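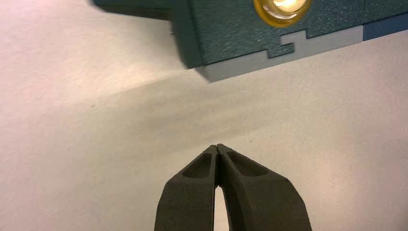

Chapter 2. Work Surfaces and Their Finishes

February
By the Kuroda course editors

Search this book Go

A work surface is judged first by how evenly it takes the light. On a pale finish a shadow spreads wide and fades towards its edge, and a slight shift from a pinkish white to a cooler grey can be found on a surface that is all one colour by specification. Fine mottling is not counted as a fault unless it can be felt with a fingertip.

This chapter deals with white and near-white surfaces for benches and tables. Section 2.1 covers texture and Section 2.2 covers tone. Section 2.3 sets out the Pirkow rub test, in which a weighted pad is passed over the sample 3,000 times and the finish is checked at each end of the stroke. The Plindadeck sheet used in the worked problem failed at 1,621 passes.

Readers should know the terms matt, satin and gloss before going on. The full list of terms is on page 139.

2.1 Texture

Texture is recorded under side light, with the surface clear of dust.

Contact Durkero Press | Copyright Durkero Press | Back to top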